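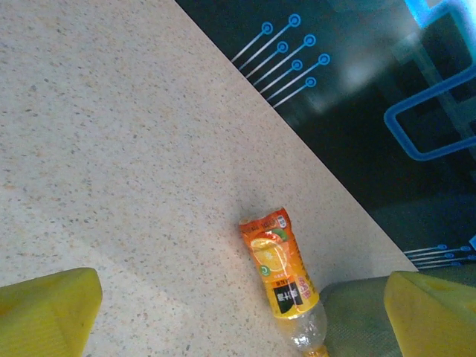 Speckled worktop, with blue circuit-style lines on the dark surface beyond.

Nultard Pocket Dock, second revision
In stock, ships next working day

Second batch is in. First one went quicker than we planned for, sorry to everyone on the waiting list, you should all have had your email by now. If not check spam, then write to Sarla.

What it is: a cartridge reader and save dumper for older handheld games. Plug in cart, plug in USB, dump your own game, play it in whichever emulator you like. Saves go both ways, so you can carry on a file on the PC and put it back on the cart after.

No subscription. No account. No launcher that wants to update itself every time you sit down.

What's changed since the first revision

- Cartridge slot is tighter. Old one was a bit loose with third party carts, and people were folding paper under them. Don't need to now.
- Voltage switch moved to the side. Used to be underneath, you had to pick the whole thing up.
- USB-C. Yes finally.
- Firmware 6 preinstalled. First revision owners can flash it too, same file, see below.
- Rubber feet come already stuck on.

Case is the same size, so printed stands and brackets for the old one will still fit.

In the box

Pocket Dock
USB-C to USB-A cable, short
Spare set of feet
Card with the address of the download page

No disc, no printed manual. Manual is a PDF on the download page, Noémie Charbonneau did the French version and it's better than the English one so if you read French get that.

Working with emulators

The Dock shows up as a drive. Anything that opens a ROM file off a drive will open one off the Dock, but copy it to your computer first. Running straight from the cart works for small games and stutters on big ones. The read speed of the cart is the limit there and we can't do much about it.

Stultisent (our dumping program, free) gives you a proper list of what's on the cart, checks the dump against known good ones and names the file for you. You don't have to use it. Drag and drop does the job.

Save formats: Stultisent converts between raw saves and the three or four formats emulators tend to use. If yours comes out as garbage, try the "swap byte order" tick box before emailing. It's nearly always that.

Real time clock carts: dump fine, save fine. The clock value itself gets written to a seperate small file next to the save. Some emulators pick it up, some ignore it. If yours ignores it the in-game clock just starts from the wrong time and you set it again.

Save states are not saves. Please. A state from an emulator can't be written to a cartridge. Save inside the game, then copy that file.

Tested carts

We've put 127 different cartridges through revision two. All dumped. Two would not take a save back, both with a dead battery in the cart, and both were fine once the battery was replaced. Full list on the download page, kept by Úna Sheehan, who would like to hear from you if you've got something that's missing from it.

Flash carts: not supported. Some work. Don't ask us which.

Specs

Connection: USB-C, USB 2.0 speed
Power: from USB, no adapter
Voltage: 3.3 or 5, by switch
Cable length: 70 cm
Systems: Windows, Linux, Mac. Android with a proper OTG cable, read only for now
Weight: light. Will add a figure when somebody finds the scales

Set the voltage switch BEFORE the cart goes in. The older grey carts want 5, the later small ones want 3.3. Table is on page one of the manual and there's a short version stamped on the bottom of the case. Wrong way round on an older cart and it just won't read. Wrong way round on a newer one can damage it, and we won't replace the cart.

Updating a first revision Dock

1. Download the firmware file. Same one for both revisions.
2. Hold the button, plug in USB, let go. Light blinks slowly.
3. Copy the file onto the drive that appears.
4. Wait. Light goes solid. Unplug.

If the light keeps blinking slowly after the copy, the file didn't finish. Do it again with a different cable. Hubs are a common cause, go straight into the computer.

Add-ons

Ceteck adapter board, for the wider cartridges from the home console. Goes in the slot on top. Needs firmware 5 or later. Sold separately, low stock, 300 were made and there's no plan for more until next year.

Pangaribuan clear shell. Swap-over case for the Dock, four screws, smoke or clear. Fits revision two only as the switch hole is in a different place. Smoke is out of stock til the next delivery.

Battery kit, for carts that have lost their saves. Includes tabbed batteries. You will need a soldering iron and to have soldered something before. Dump your save first if there's still one on there, it's gone once the old battery comes off.

Questions we keep getting

Does it come with games?
No. Don't ask for links either.

Will it do multicarts?
Some. You'll usually get the menu and the first game. Working on it.

Can I use it to play on the TV?
It isn't a console. Dump the game, use whatever you've got plugged in to the TV.

Is the software open?
Firmware yes, Stultisent mostly. Mavis Pennington is sorting out the licence on the last bit.

Mine gets warm.
They do, a little. If it's too hot to hold unplug it and write to us.

Orders and returns

Tracked post only. Outside the UK you may be charged import duty, we can't tell you how much. Returns within the usual period, in the box please, with the cable. Faulty units replaced, tell us the firmware number and which cart you were trying.

Trade and club orders to Esperanza Tran. Everything else through the contact form.

Page updated September 2022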